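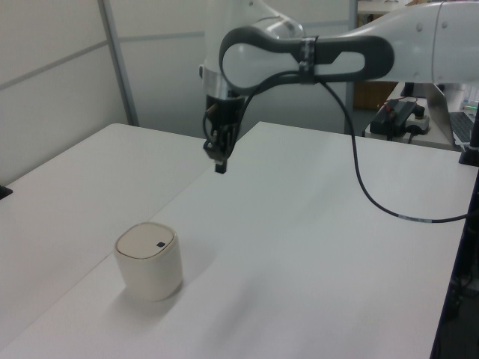 I went to the Milter open day for the containers, which tells you what sort of May I was having. Milter has spent the past year promising a kitchen canister that anybody can open with one thumb, and on a Thursday morning I joined the queue at the Grernard works to have a go. The one I wanted sat by itself on a large white table between pale grey partitions: small, round-sided, cream, with a flat beige lid and a little dark button near the lid's edge. It looked like something you would keep the good biscuits in, provided you owned very few of them.

The visit costs nothing and begins with a lanyard. Mine said 162, although the group I was put in had 11 people and the car park suggested we were most of the attendance. We had a safety talk in the corridor, next to a pallet, and then a second safety talk from somebody who hadn't been told about the first.

The moulding hall comes early in the tour and is worth the trip. It is warm in there and smells faintly of new shower curtain. Lids come down one chute and bodies down another, and the two don't meet until the next building, where they are introduced by a woman with a foot pedal and a very steady rhythm. We watched her for a good ten minutes. I would have stayed longer but we were wanted for the film.

The film was about Perka, the firm's older range, which my mother had in orange. Perka lids had to be prised off with a spoon and the film is frank about this, with a montage. It then moves on to values and I moved on to the coffee. There were custard creams, served on a paper plate — in a building that turns out storage jars by the lorryload.

After that came the thumb test. You press the button, the lid gives a soft click and lifts on one side, and you stand there feeling pleased with yourself. I did it four times. The man behind me did it once, said "oh yes", and went to look for the toilets. Putting the lid back is less of a triumph, as it wants to be lined up properly and mine sat crooked until I leant on it. I mentioned this at the desk and was given a form.

The form had 2 questions, both about parking.

The factory shop is run by Chow, who also do the canteen, so the till is beside the soup. The small canister is about £9 and comes in cream or a green they call sage. Seconds are in a crate by the door at half price, and I couldn't find anything wrong with them apart from a slight lean in one. I bought that one. It holds teabags now, 70 if you pack them on their sides, and it opens with a thumb and closes with an elbow.

Getting there: the number of the bus on the website is wrong, so ask the driver for the Grernard gate. Last tour goes in at three and they do mean three.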